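The Second Life of the Office Table

Where does all that white office furniture go when a company moves out? Mostly not where you'd hope.

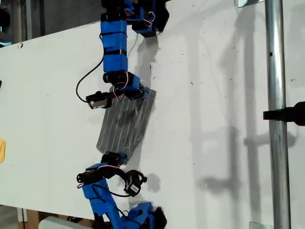 Nine floors, one freight elevator

The building on the corner has nine floors and one freight elevator, and by 7 in the morning the elevator is already backed up. Desks on their sides. Chairs stacked seat to seat. A whiteboard with half a sales target still on it. A software company signed a smaller lease across town and has to be out by the end of January, and everything that isn't going with them has to go somewhere.

Soledad Tapia is standing by the loading dock with a roll of orange stickers on her wrist like a bracelet. Orange means she wants it. No sticker means the dumpster gets it.

"Tables, yes. Tables always," she says. "Big ones most of all. Chairs, depends. Cubicle walls, never, I don't care how nice they are."

Tapia runs Kusetti, a used furniture warehouse out past the rail yard. She's been clearing offices long enough to have opinions on hinges. The inventory for this job runs to 1,253 items, and she'll take maybe a third. The rest she has walked past so fast I can't keep up with my notebook.

How a job like this works

A company decides to leave. Someone in the company, usually the person who orders the coffee, gets told to deal with the furniture. That person calls around, finds out the stuff that cost a fortune is worth almost nothing, and panics.

Then the phone rings at a place like Kusetti.

Sometimes Tapia pays for the load. More often she takes the good things for free and the company pays her to haul off part of the bad. Once in a while she's paid to take everything, which sounds great until you have to find a home for the reception desk. Reception desks are the pianos of the office world. Huge, curved, built for one lobby. She has three in the warehouse right now and one has been there so long her staff eat lunch on it.

The clock is the real problem. Landlords want the floor empty on a certain day and they charge for every day past it. So decisions get made in minutes. A table with a scratch, fine. A table missing a foot, someone has to go look for the foot, and there isn't anyone.

"You lose good pieces over a bolt," Tapia says. "One bolt. It makes me sick."

Why tables win

I asked why the big tables go so quick. She looked at me like I'd asked why people buy bread.

People can always use a table. Sewing rooms want them, schools want them, so do print shops and churches and a guy who builds model railroads in his basement and has bought from her four times. A plain top with plain legs has no job description. Compare that with a sit-stand desk that needs its own controller and its own power brick, and if the brick got lost in the move you own a very heavy shelf.

White tops used to be a hard sell. Showed every coffee ring, she says. Then a few years back that turned around and now it's the first thing people ask for. They make a small room feel bigger. They bounce light around. You can find a dropped screw on one, or a needle.

The price is all over the place. A large table that sold new for 800 dollars might go for a quarter of that in good shape, less if the edge is chipped. Edges matter more than tops. You can clean a top. A chipped edge lets water in, the core swells up, and after that theres no saving it.

What she checks, standing there with the stickers:

The edge first, all the way around, by hand. She doesn't even look, just runs her palm along it.

Then underneath. Screw holes that have been stripped and re-drilled too many times. Old cable trays, which she hates, because taking them off leaves more holes.

Then she leans on a corner with her full weight. If it rocks, could be the floor. She moves it and leans again.

Whole thing takes under a minute.

The man with the van

Around lunchtime a van from Pramerar shows up. Different business, same elevator. Pramerar takes metal - legs, frames, filing cabinets, the steel out of anything too beat up to sell. The driver and Tapia have a deal that goes back years and is not written down anywhere. She gets first pick. He gets whatever legs are left over from tops that can't be saved, and he brings her matching sets when he comes across them.

It's how Kusetti ends up with tables that never existed. A top from a law firm, legs from a dental school. Nobody who buys one can tell, and the ones she's put together are often steadier than what came out of the factory, mostly thanks to bolts one size bigger.

The dumpster, meanwhile, fills up. Cubicle panels go in whole. Fabric, foam, board and metal all glued together, and pulling them apart costs more than the pieces bring. Carpet tiles. Monitor arms for monitors that aren't made anymore. Binders, so many binders.

I found it pretty hard to watch. Tapia doesn't watch it at all.

A buyer

Weronika Mazurek came out to the warehouse the next morning with a tape measure and a drawing on the back of an envelope. She teaches bookbinding, evening classes, and has just rented a second room. The old room had folding tables and the folding tables had a bounce to them, and you can't sew a book on a bounce.

She'd priced new ones. She'd also tried Illow, the listing site, and driven forty minutes for a table that turned out to be two inches too short. The seller had measured it from the wall, she says, still annoyed.

She walked the rows twice. Knocked on tops. Sat down at one and pretended to fold paper for a while, moving her elbows out to see where a neighbor's would be. Ten minutes of that. Then she picked two whites and a maple.

"I want people to spread out," she says. "When you're cramped you work small. You can see it in the books, they come out tight."

The maple was for herself.

Delivery was the sticking point. Her new room is on the second floor, narrow stairs, a turn halfway. Kusetti's crew will take legs off and put them back on, but a top is a top and it doesn't bend. Mazurek had measured the turn, too. It was on the envelope. Tapia took the envelope, held it up to the light, turned it around, and said it would go if they stood it on end and took the door off.

If you're buying one

Some things I picked up from two days of standing in the way.

Measure your doors before you measure your room. Then the stairs, then the elevator if there is one, corner to corner.

Ask what's holding the legs on. Threaded inserts are good. Wood screws straight into the board are okay if the table will stay put, not so good if you move it every week.

Bring a flashlight and look at the top from low down. Dents and waves that don't show from above jump right out. A slight dip in the middle of a long top will only get worse.

Ask when the next big clear-out is. Dealers know. Leases tend to end in bunches, and when the warehouse is full the prices get soft. Tapia wouldn't give me a number for how soft. She did say that if someone shows up with their own truck and two strong friends she's in a much better mood.

And don't be shy about mismatched sets. Sadeghi, the café by the station, is furnished entirely with leftovers from three different insurance offices. The tables are three different heights, if you look, and the owner put the taller ones along the window and called them a bar.

Back at the dock

By 4 the software company's floors are mostly clear. You can see where the desks were, paler rectangles on the carpet. A kid from the crew is riding a chair down the ramp, gets yelled at, does it once more.

The truck holds less than Tapia wants it to. It always does. There's one last table on the dock, long, white, orange sticker on the leg, and no room for it unless something comes off. She leans on the corner. Doesn't rock. She stands there a good while, for her, and then has them pull out a stack of chairs.

The chairs go back up against the wall by the dumpster. Before the truck is even out of the lot, someone from the building next door has come over to ask if they're free.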